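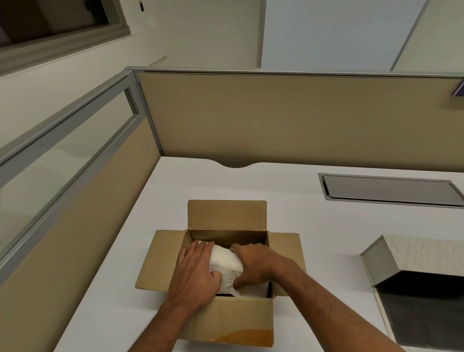
A morning with the packers at Statden

I signed up for the Statden open day mainly to see the kilns. I've bought their mugs for years (the blue ones with the flat handles, I'm on my third) and I wanted to watch one come out of the fire. The kilns were great! But the part I've been telling everyone about since is the packing workshop upstairs, where they teach you how to put a breakable thing in a cardboard box so that it gets to the other end in one piece.

Doors opened at 9:30 on a Thursday in March, and our group went through with Joanne Whitlock, who runs the tours. She walks fast. We had the clay store first, then the casting benches, then the glaze room, where you stay behind a yellow line and everyone leans over it anyway. The big kiln holds 258 pieces when it's loaded properly and tops out at 1255 degrees Celsius. They let us look through the spy hole of the small one while it was running, and it's a color I don't have a word for, somewhere past orange.

Then up the back stairs to packing, which smells of cardboard and is the warmest room in the building. Ryan Treloar has been on the packing team for eleven years and he did the demonstration. He started with a plain brown box and folded all the top flaps back out of the way before anything else happened. I have never done that. I always hold one flap open with my elbow and swear at it.

His method goes like this. Tape the bottom seam first, and run the tape well up the sides. Put crumpled paper in the base, more than you think, and lean on it a little. Wrap the piece in soft white paper, starting at the handle or the spout or whatever sticks out, and tuck the ends underneath so they can't work loose. Then both hands go in, one on each side of the bundle, and you press down with your fingers spread. What you're feeling for is a slow, even push back from the padding. If one side gives more than the other, that side needs filling.

"You're tucking it into bed," he said, and a boy near the front found this extremely funny.

The gaps get filled next, corners before sides. He closes the flaps without tape, picks the box up, and gives it a gentle shake by his ear. Any sound at all and it gets opened again. I asked if he does that with every single one and he looked at me as if I'd asked whether he wears shoes to work. They send out 1000 parcels in a busy week before the holidays, and each one gets the shake.

After that it was our turn. We were given a seconds mug each, a box and a stack of paper, and let loose. I sat next to Kaan Çınar, who had driven over from Wolde with his mother-in-law and packed his mug so tightly that Ryan couldn't get it out again without turning the box over. Mine rattled. I'd been stingy at the corners, exactly as warned. Second try was silent and I was far too pleased with myself.

Then came the drop test! You carry your box to a marked spot, hold it at waist height and let go onto the concrete. Of our group's mugs, only one broke, and its owner got to pick a replacement from the seconds shelf, so I half wished it had been me. Nandini Rajan, who designs the tableware, came up from the studio to watch this bit. She told us the handle on my beloved blue mug was redrawn twice after early ones kept snapping in the mail. I'd assumed the flat shape was purely for looks.

Some practical bits if you're thinking of going. Tickets are $5 and the packing session is included, but put your name down at the front desk when you arrive, as it fills up before the kiln tour does. There's a lift to the packing floor if you ask Joanne. Parking is at the Hitarard end of the road, a short walk with no sidewalk for part of it. The café does soup and a very good cheese scone. Flat shoes, closed toes, and leave the long scarf in the car.

I brought home the practice mug, still in its box. My sister's birthday is next month and she lives a long way off, so I've bought her the matching bowl and saved all the paper.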